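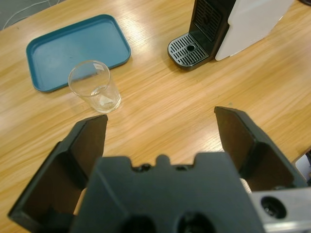
A Coffee Corner That Stays Out

Halima Abubakar used to keep her coffee machine in a cupboard and haul it down every morning. Now it lives on the table, and she's thrilled!

Her other great find is a plain plastic tray in teal blue -- gorgeous against honey-colored wood. Spoons and sugar go on it when friends come by, then the whole lot gets carried off in one trip. She pours her iced coffee into a clear tumbler, too, so she can watch the milk swirl down. Try it with 2 big ice cubes.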